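Ludside Washed Cotton Throw Sheet by Drisura

Color: Sage
Also in: Oat, Brick, Slate, Undyed

Somewhere between a bedspread and a picnic blanket, the Ludside is the piece of cloth we reach for more than anything else we carry. It goes over a tired couch in the morning, out to the yard by lunch, and back on the foot of the bed at night. It's 100 percent cotton, woven plain and then washed twice at the mill so it arrives already soft (no stiff first month, no starchy smell!).

The color deserves its own paragraph. Drisura dyes the Sage in small lots, and it comes out a quiet gray-green that sits happily next to oak floors, white walls, old brick, pretty much anything. Lots do vary a little. If you're buying two for matching twin beds, put them in the same order and we'll pull both from one lot.

Sizes
Lap: 40 x 60 inches
Twin: 60 x 100 inches
Full cover: 100 x 100 inches
Hem: 2 inches, double stitched, mitered corners

The full cover drapes to the floor on most three-seat couches, with enough left over to tuck behind the cushions. For a loveseat or a reading chair, go with the Twin and let one end hang. The Lap size is lovely over the arm of a chair and it's the one people buy for babies to roll around on.

Care
Machine wash cool with like colors. Tumble low or line dry. We like to pull it off the line while it's still a touch damp and smooth it by hand. Skip the fabric softener, which coats the cotton and makes it less absorbent. You can iron it on medium if you want a crisp look for guests, but the crumple is a big part of the charm and it comes back the minute somebody sits down anyway.

Folds from shipping
Every Ludside is folded flat for the box, so expect some lines the first day. Spread it out overnight, or give it one wash, and they ease off. Steam works too, if you have a Vistero hand steamer or something like it.

Goes well with
The Malik pillow covers in Undyed, or the heavier Malik wool blanket when October comes and you want a second layer. Put the cotton underneath and the wool on top, so you get the soft side against your skin and can wash the layer that needs it.

Swatches
Free, up to four colors per household. Look at them by a window and again under a lamp, since Sage goes noticeably warmer in the evening.

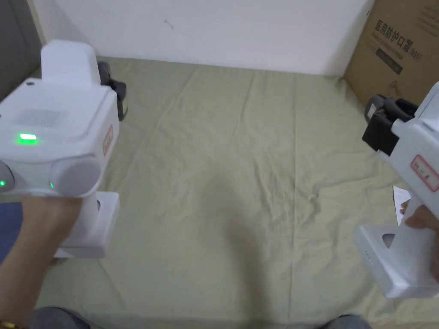
Full cover in Sage is back in stock now, and Brick follows with the next dye lot. Orders placed before 2 p.m. ship the same afternoon.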